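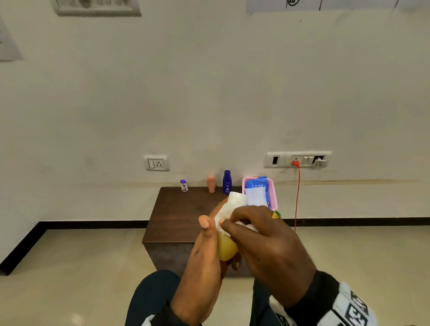 Section 4: Wiping down the bottles

Welcome to the part of the Felterura room guide I get asked about most! If you've done Sections 1 through 3, your cabinet is standing where you want it and you've given the top a good dusting. Now we clean what lives on it — the lotions, the little bottles, all the stuff that gets picked up with greasy hands every single day.

I wrote the first version of this for my cousin Erlinda Tolentino when she moved into her place in Sison, and I've been fixing it ever since. The whole row takes me nine minutes if my phone stays in the other room.

What to have within reach

One packet of wet wipes, the ordinary unscented kind. A dry tissue or two for finishing. A small basket or tray to keep the wipes in, so the packet can stand up and you can pull from it with one hand. A chair or low stool if your cabinet is low, because bending over it gets old fast.

4.1 Sit down facing the cabinet, close enough to reach the back of the top without leaning on it. Put your basket at one end of the row and leave it there. Mine goes on the right.

4.2 Check that every cap is closed before you touch anything else. Press the flip tops until they click and give the screw caps a quarter turn.

CAUTION: If you have outlets low on the wall behind the cabinet, as I do, keep wet wipes away from them and from anything plugged in. Squeeze a dripping wipe out over the sink first, never over the cabinet. And don't tug a charger cable out of your way with wet fingers, please!

4.3 Pull one wipe, fold it in half, then in half again. You get a nice thick pad and plenty of clean faces to turn to when the first one goes gray.

4.4 Take a bottle in your left hand, low down, and keep hold of it until you're completely done with it. (Lefties, swap everything. Ok-hee Shin is left-handed and tells me it reads fine backwards.)

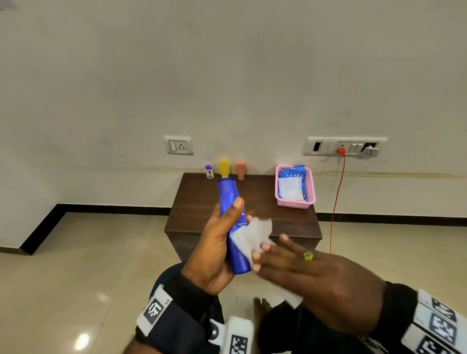

4.5 Start with the cap. Wrap the wipe over it, pinch, and twist your hand back and forth. The groove where the cap meets the shoulder is where the dried lotion collects, so run a fingertip through the wipe all the way along it.

4.6 Do the body next, top to bottom, turning the bottle in your hand as you go. Go easy on paper labels. One light pass is enough, and if a corner is already lifting, skip it and wipe around it.

NOTE: Printed plastic, like the lettering on most lotion bottles, can take a firmer rub. I've never lost any print to a plain wet wipe. Nail polish remover is another matter, and I will not be telling you how I know.

4.7 Tip the bottle and get the bottom. Everybody forgets the bottom! A sticky base leaves a ring on the wood and then you're back in Section 3 with the polish.

4.8 Change to a dry tissue and go over the bottle once more, tilting it so you can reach the rounded end.

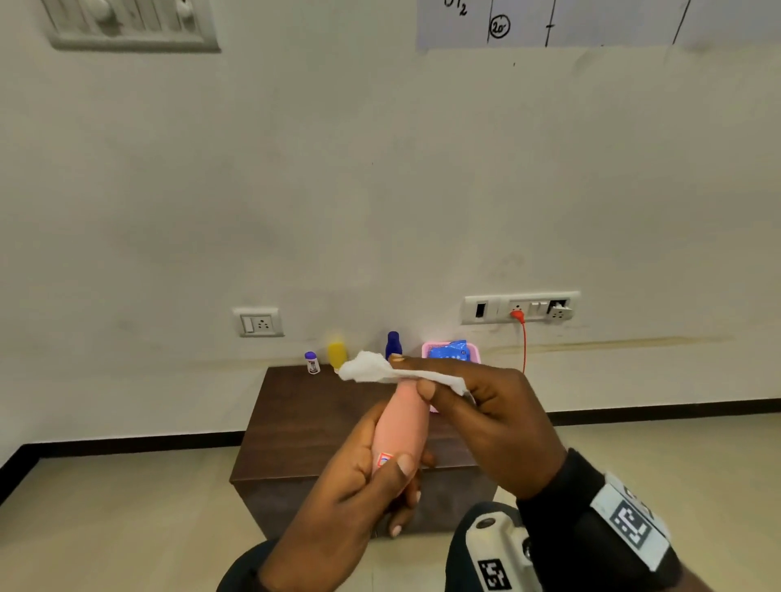 I like to bunch the tissue up loosely at this stage, since a flat one slides around on smooth plastic and you end up chasing it. Give the cap an extra squeeze with it too. Set the bottle back in its spot with the label facing out, and pick up the next one.

4.9 Work along the row in one direction. Use a fresh wipe whenever you run out of clean faces.

4.10 Last of all, lift the basket, wipe under it, and press the sticker on the wipes packet down hard. A packet left open dries out, and I've thrown away more of them than I want to admit.

How often?

I do a full pass every 28 days, plus a quick one in December before the family comes. Wilfredo Policarpio does his every 7 days, but he also irons dish towels.

If a cap is still tacky after two wipes, wet a cotton swab with warm water, hold it on the spot for a bit, and go back to 4.5. For pump bottles, see Section 5.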